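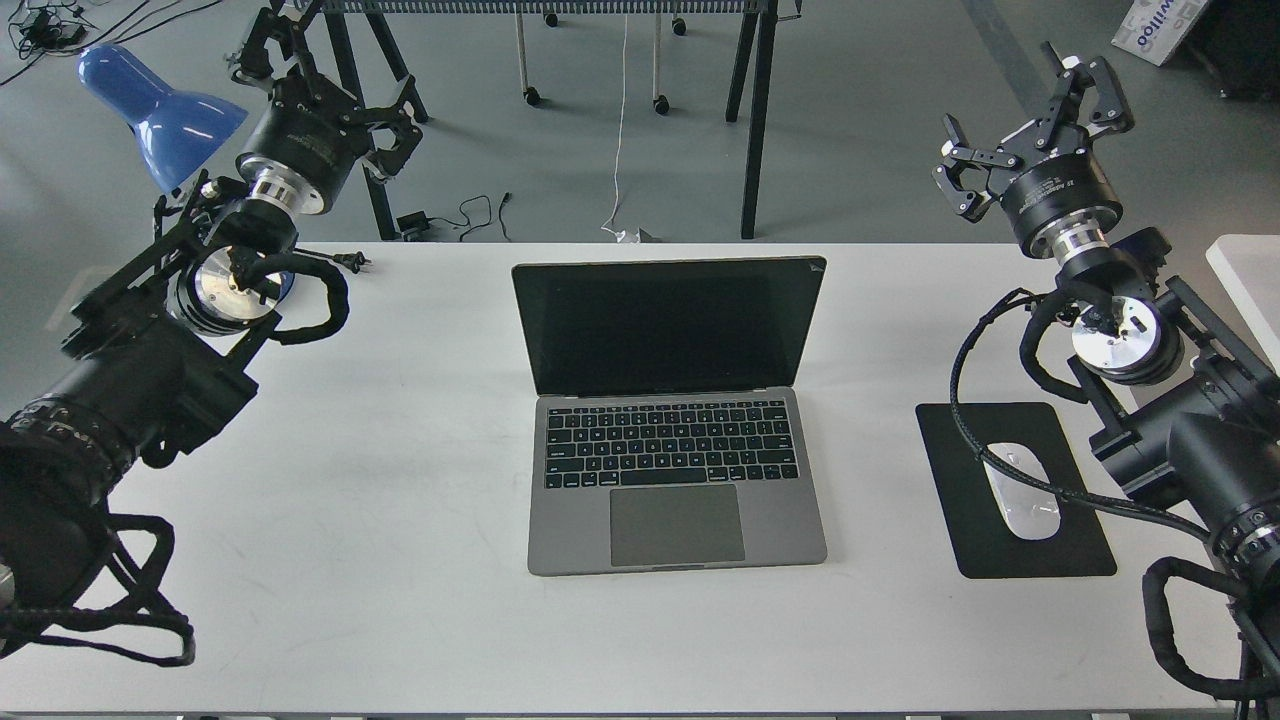
Two-arm station, desk layout with laptop, mouse pad and mouse. Both grippers at the back.

Kirnetti bench safety rules - progress report, August
To: Lourenço Sequeira
From: Salvador Sequeira

Short one this month, sorry, we're mid-revision and I wanted you to have the numbers before the budget call.

Where we are. The rule set stands at 16 rules, 14 agreed by both sites, 2 still open. Drurna signed off on their part after the second read-through. Vieira station has been running on the draft since the start of the month, 119 logged sessions under it so far. Idier hasn't started, they're waiting on the final text and I don't want to hand them something that will change again.

Agreed since last report:
Start pose. Arms go to the side of the table before anyone reaches in. Written down now as joint values per station, no more "roughly out of the way."
Stop button within reach of whoever is seated. Checked at the start of every session, initialed on the sheet.
One person calls the motion, everybody else hands off. The caller's name goes on the sheet too.
Objects on the table get listed before the run. Laptops closed or open, write which. Sounds fussy but the old sheets were useless on this.
Speed cap for any task with a person at the table. Drurna wanted it lower than we did, we took theirs.

Still open:
Rule 9, loose cable. The big one. Arm cables are sleeved but they loop, and on the desk layout there is a braided one that runs down over the tabletop and right by the mouse. Draft says nothing from the arm may cross the work area. Vieira says they can't meet that without rerouting through the mount, and I believe them. Options are a clip at the elbow or a longer run behind the table. I'd go with the clip. Drurna prefers the longer run, we haven't settled it.
Rule 12, floor. Power adapters and cords on the floor behind the tables, thin white cable coming down from above. At the moment the draft only says "tidy" and you can't audit tidy. I want a marked walkway with nothing in it, plus adapters fixed under the tabletop. Needs a bit of money, see below.

Training. Everyone at Vieira has done the short version. The long version (recovery after a fault, who is allowed to power back up) is written but not tested on anyone outside the team. Would like to try it on Idier people first, fresh eyes.

Problems. Session sheets come back half filled, mostly the end-of-session part. I cut the sheet to one page and it's a little better. Also teh two sites were using different words for the same stop, "hold" and "pause", so we had to go back through the text and pick one. Hold.

Money. On budget for staff time. Need your OK to move the unspent travel line to cable mounts and floor marking. No new funds asked for.

Next: close rule 9 with Drurna, send you the full text, then Idier start. If the travel line is a problem tell me soon - the mounts have a long lead time and I'd rather order before the text is final than after.

Salvador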